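4. Emptying, washing and refilling the utensil holder

Applies to the Peltuvier round holder with lift-out divided insert. If yours is the older one-piece Grulleck, skip to section 5.

Before you start
Clear a table. Put a cloth on it, any cloth, wipeable is best. Have some tissue handy for the bottom of the insert. Allow 12 minutes, plus drying.

CAUTION: Take forks out by the handle end if you can reach it. Do not feel around inside the compartments with your fingers.

Steps
1. Stand the holder on the cloth, a little back from the table edge. Leave space on one side for the cutlery.
2. Take the tall things out first. Chopsticks, then spoons, then forks. Lay them beside the holder, a loose pile is fine, no need to sort yet.
3. Check the compartments. Small spoons slide down behind the curved divider and get missed.
4. Wipe inside each compartment with tissue. Crumbs collect where the straight divider meets the wall.
5. Lift the insert straight up. Don't twist. If it sticks, run warm water round the rim and try agian.
6. Wash insert and body seperately, mild soap, soft sponge. No scouring pads on the printed part.
7. Leave both upside down on a rack for 45 minutes. Longer in damp weather.
8. Drop the insert back in and press on the rim till it sits flat.
9. Refill. Long chopsticks together in one compartment. Spoons bowl up, forks tines up. Keep the short chopsticks to one side so they don't get lost behind the long ones.

NOTE: Wooden chopsticks must be fully dry before they go back. Damp ones spot at the tips. Replace any that are split or fuzzy.

NOTE: Don't overfill. If you have to push to get a spoon in, it's full. Move the extras to a drawer.

CAUTION: Insert is not dishwasher safe above the bottom-heat setting. Body is hand wash only.

How often: full empty and wash every 2 weeks. Quick wipe of the rim whenever.

Spare inserts: part 119, order from the Raltcombe parts desk. Allow extra time for orders placed in October, stock count month.
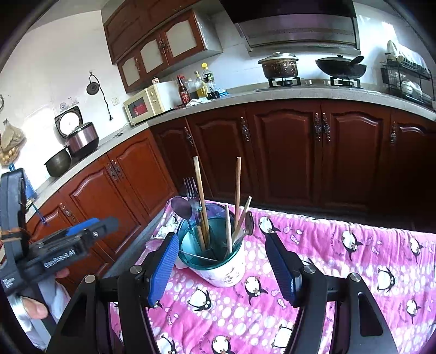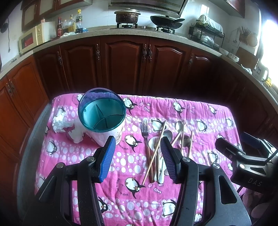
Fig. 4. First picture: holder with utensils standing in it. Second picture: holder empty, cutlery on the cloth beside it.

Section 4 revised Aug 24, 2024, M. Lins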